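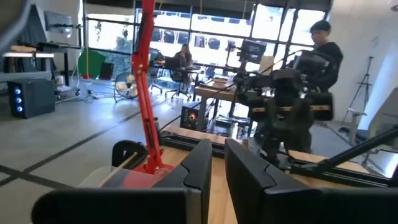 Zyanya Ponce came to the table in the morning, when the light was already strong in the big windows, and she asked who had moved the left gripper. No one answered. She took her small key from her pocket and began again with the fingertips, as she did every Thursday.

The gripper closed badly. It was a small fault, less than the thickness of a card, but the right finger always arrived before the left one. Old Giannakopoulos, who had taught her this trade, used to say that a machine is like a choir and you must listen for the one who sings too early. So she opened it and closed it, 500 times by the counter, and listened.

At cycle 68 there was a click. She wrote it down. Afterwards she loosened the three screws under the cover, cleaned the guide with a piece of cotton and put a very little grease on it. She had done the same work in the Javico plant for many years, on machines as big as buses, and it had never made her nervous. These two arms made her nervous, perhaps because they were nearly of her own size.

"Will it be ready for the cables?" asked the young man from Larkcombe.

"It will be ready when it is quiet," she said. 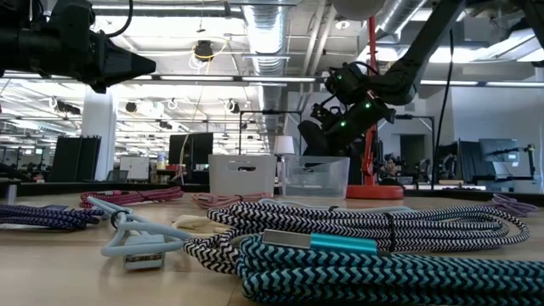

Burkport, April

Dear Giannakopoulos,

You asked for news, so I write. They have given us charging cables, the braided kind, in all colours, and the arms must learn to pick them up. A cable is a terrible thing for a gripper. It has no shape that stays. I think you would laugh.

The black and white one is my enemy. It lies in big loops across the table, and if the fingers are not closing together it slides away to the side. I have adjusted the left finger three times. The click has gone, but now I hear something softer, in the wrist, and my colleagues tell me they hear nothing.

I will open the wrist tomorrow, before they come. Please send me the thin key, if you still have it.

Your Zyanya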